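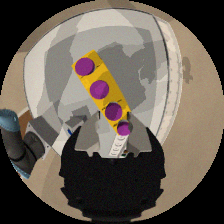

Long yellow block with four purple round pieces in a line.

Kekmont Toy and Game Lending Library
Second progress report to the Brøndum Fund
3 April 2021

Period covered

This report covers the time from November until the end of March. The first report described the preparation of the room and the purchase of shelves, and I do not repeat it.

Lending

In the period we made 584 loans. Before the grant we did not keep a complete register, so I can not give a fair comparison with the year before. My impression is that the number of families is almost the same but that each family borrows more often. The loan time is now three weeks. It was two weeks in the beginning, and many parents told us that this was too short for a child who needs some days only to become interested in a toy.

The most wanted items are the wooden trains, the marble runs and the sorting and stacking toys for children under four. Board games for adults are borrowed less than we expected in the application. We had planned to buy more of them in the spring and we ask below to change this.

Catalog

All items are now entered in Prarkis, the lending software we named in the application. The work took longer than planned. Each toy must have a list of its parts, and for the older donated toys there is no box and no instruction sheet, so we had to decide ourselves what is a complete set. For some puzzles we learned only when the first family returned them that one piece had been missing from the start. These are now marked in the catalog with the words "one piece missing" and, to our surprise, they are still borrowed.

Prarkis sends a reminder two days before the return date. Since this function was switched on, late returns are fewer. There are still problems with the text messages in the second language, where some letters are shown wrongly. We have reported this and wait for an answer.

Cleaning and repair

Every returned item is washed or wiped and then checked against its list of parts. This takes more hours than any other task. In winter the drying was difficult, as the room is not warm, and soft toys had to hang for several days. We have therefore stopped lending soft toys until the summer.

Broken items go in a gray box for repair. Most repairs are small, for example glue, a new screw, or a new battery cover. Toys that can not be made safe are taken out of the catalog.

The Sellthorpe collection point

We opened the collection point in Sellthorpe in January, one month later than promised. Families there order through the catalog and collect on Thursday afternoon. The use is modest but regular. The main difficulty is the storage: we have one cupboard, and large items such as the play kitchen do not fit in it. For the moment these can be collected only in Kekmont.

Budget

Spending follows the plan in most lines. The shelves were cheaper than the offer we received, and the cleaning materials were more expensive. From the line for new items, 900 euros are not yet spent. This was the money for board games for adults.

Change we ask for

We ask the Fund to allow us to use this amount for toys for the youngest children and for a second cupboard in Sellthorpe. The total of the grant would stay the same. If a new budget table is necessary, please send us the form, as the one we have is for the previous year.

Plans until the summer

We will finish the part lists for the outdoor toys before the warm weather begins. We will also print a short guide for new members, in two languages, with the opening hours and the rules for lost parts. The rule is now that a lost small part costs nothing the first time.

The receipts for the period are sent separately by mail.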